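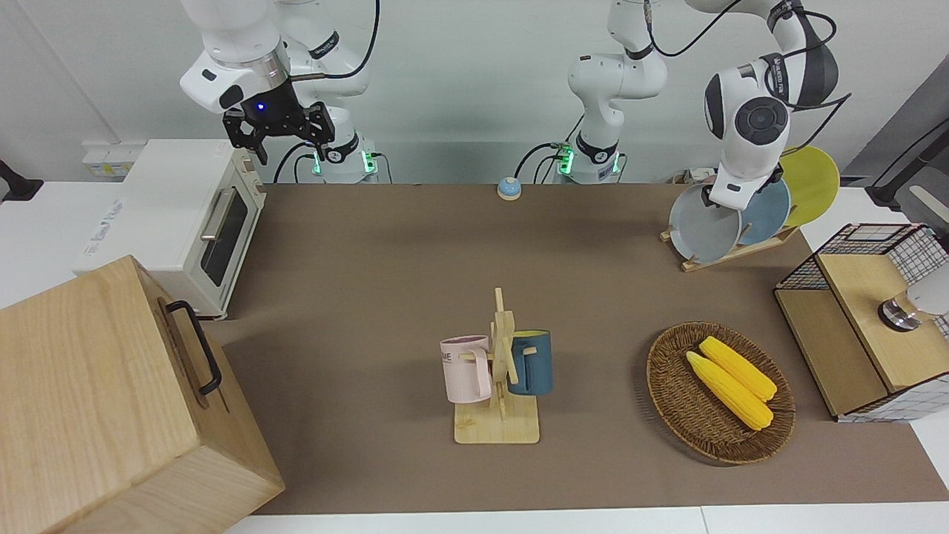
Cuaderno, noviembre, 9:40

Sorteo de la tienda Tesadero en redes. Ayer quedó publicado el post: foto de Danilo con el cartel, si llegamos a 900 me gusta se sortea un carro de compra. Esta mañana íbamos por 81. Flojo.

Cosas vistas hasta ahora:
- el texto del cartel no se lee en el móvil. Letra fina, fondo claro. Divina lo rehace con la tipografía gorda
- las bases no están enlazadas en ningún sitio!! Lalit dice que las subió, pero el enlace lleva a la página vieja de Flustska. Corregir antes de mover nada más
- la gente comenta en vez de dar me gusta. Cuentan los comentarios? Según las bases no. Preguntar a Nilmini, que las redactó

11:15. Nilmini contesta: solo me gusta, un voto por cuenta. Añadido en el primer comentario y fijado. El enlace ya va.

Prueba con Stokinance para sacar la lista de cuentas. Se cuelga al exportar, 3 intentos. Al cuarto sale, pero con acentos rotos (Mu?oz, Pe?a). Guardar en UTF-8, apuntarlo en la hoja de procedimiento que siempre se nos olvida.

Rawiri propone pagar promoción 4 días. Yo esperaría a ver qué hace el cartel nuevo, si cambiamos las dos cosas a la vez no sabremos cual funcionó. Danilo de acuerdo, Rawiri no mucho.

16:30. Cartel nuevo subido como segunda foto, la original no se toca (perderíamos los me gusta). Divina ha puesto el logo de Hsu abajo a la derecha, pequeño, pero ellos lo pidieron arriba. Que lo mire mañana.

Pendiente:
- captura del contador a primera hora
- respoder a los que preguntan si vale vivir fuera de la provincia (sí, pero el viaje va por su cuenta)
- Lalit: borrar la página vieja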